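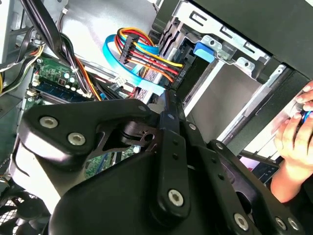 Le suivi des loutres reprend à Rundamdale

10/09/2023

La réserve de Rundamdale a relancé le suivi de ses loutres d'Europe, interrompu en avril par la crue de la rivière Nesik. Dix-neuf pièges photographiques sont de nouveau en service sur 13 kilomètres de berges, entre le vieux moulin et le barrage de Gomdale.

La loutre vit surtout la nuit et se montre peu. On la repère à ses empreintes, à ses restes de repas et à ses épreintes, les crottes qu'elle dépose sur les pierres pour marquer son territoire.

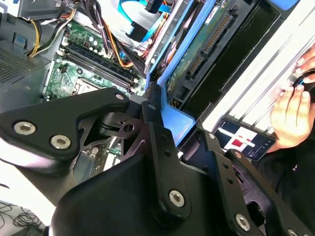
Le boîtier ouvert d'un ordinateur de bureau et une pince robotisée noire.

La population locale avait presque disparu avec l'assèchement des prairies humides. Les relevés de la saison passée ont permis de reconnaître cinq adultes, dont deux femelles suivies de jeunes.
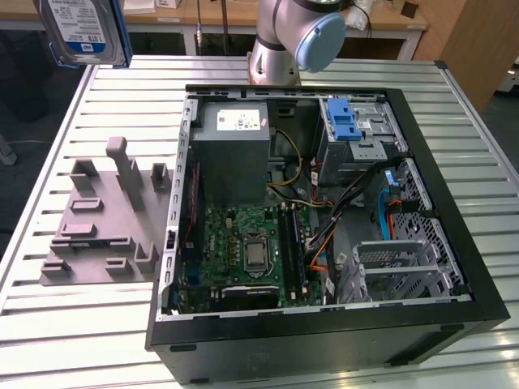
Les pièges ont déjà fourni 700 séquences, où figurent aussi des hérons, des ragondins et un putois. Leur tri est confié au bureau d'études Vestergaard. Un logiciel écarte d'abord les vidéos vides. Il tourne sur un ordinateur de bureau classique, une tour noire avec sa carte graphique et sa mémoire vive, sans passer par un serveur extérieur. Les séquences retenues sont ensuite visionnées une par une.
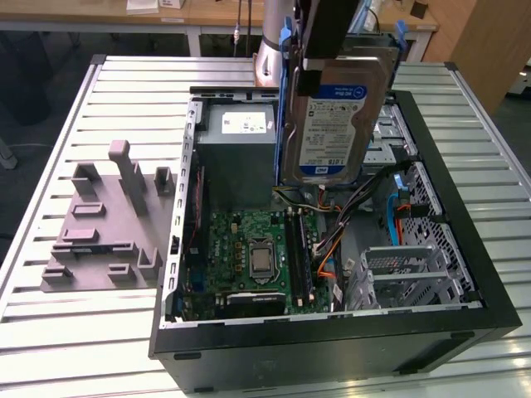

Accès aux berges

Le sentier de la rive gauche reste ouvert. Celui de la rive droite est fermé entre le moulin et la passerelle. Les chiens doivent être tenus en laisse dans toute la réserve, et les observations de loutres peuvent être signalées à l'accueil.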